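Notebook, November, sim grasping

9:40 am

Picking up from the last entry, where I wrote "grasp-and-hold is basically done" and underlined it. I have left the underline in as a warning to myself.

The question for this round is narrow. When the policy is trained entirely in Kivumano scenes and scored on how long it keeps hold of an object in the air, does randomizing the contact friction per episode buy us anything over one well-tuned fixed value? The Arkotmont people think yes. I thought no, mostly out of laziness, as the fixed value took me most of a month to tune and I have feelings about it.

Setup, so I can find it again: single arm on the block pedestal, two-finger gripper, the small room. Same start pose for every run. Object mass held constant in both arms of the study (the pun is available and I'm not taking it). Fixed-friction policy is Jevano-A, randomized is Jevano-B. Both trained for 3000 updates from the same checkpoint, same reward, same everything, except where I forgot and had to restart B with the right damping. That cost me a morning. The wrong-damping logs are in the folder called "do not use," which means someone will use them.

Evaluation is 688 episodes per policy. A success is a lift to the target height and a hold to the end of the episode with slip under the threshold. The slip threshold is the one in the Abdelaziz config, not the one in the readme. The readme is aspirational.

11:15 am

A finished. B is running. While waiting I went through A's failures by hand, because the success flag has lied to me before and I don't see why it would stop.

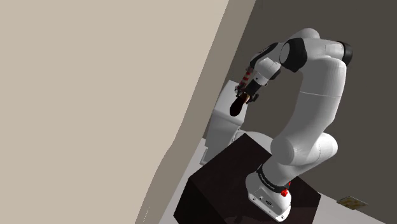 Most of A's failures come late. The lift goes fine, the arm gets up to where it should be, and then the object starts creeping through the fingers at a speed you can only catch in the pose log. The policy does not react at all. I suspect it has learned that a closed grip is a finished job, and under a fixed friction value it was right often enough to never learn otherwise. I can't blame it. See underline, previous entry.

A second and smaller group fails in the first moments after contact. The fingers land off-center, the object rolls, and the wrist chases it with more confidence than the situation calls for. Two of these ended with the object interpenetrating the pedestal and then leaving the room through a wall. The checker scored one of them as a success, as the object was, technically, above target height. Fixed the checker. It now also wants the object to be near the gripper, which I would have thought was implied.

Rescored A with the fixed checker. It came out at 76 percent. I'm writing that down before B is in so I can't get creative with it later.

2:30 pm

B is in, same checker. It's better, and the gain is nearly all in the slow-creep group. B squeezes harder a little while after the lift, sometimes more than once, like someone checking a door is locked. There is no reward term for that, so it came out of the randomization. The off-center landings are as bad as ever. Makes sense, that's a perception and approach problem and friction was never going to touch it.

I'm not putting B's number here until I have rerun it with a new seed. B's seed is the one I used while debugging, and it has been suspiciously kind to me all week.

Things that could sink this:

Grip force cap. B may simply be using more force on average, in which case I have discovered squeezing. Need to plot force against hold time for both policies and, if they differ, retrain A with a force bonus and see if the gap closes.

Object shape. All of this is on rounded objects. Boxes might not creep at all, and then the headline gets a lot smaller.

Solver step. Slow creep is just the sort of thing a contact solver makes up when the step is too long. Halve the step, rerun A only, compare the drift. If the creep goes away I have spent a month teaching a policy to cope with a rounding error.

4:50 pm

Half-step run of A started. Slow, as expected. It has the machine overnight, so please don't kill it. If you need the GPU, the job called "test_test_final" is mine too and you can kill that one.

Told Arkotmont they may have been right, pending seed.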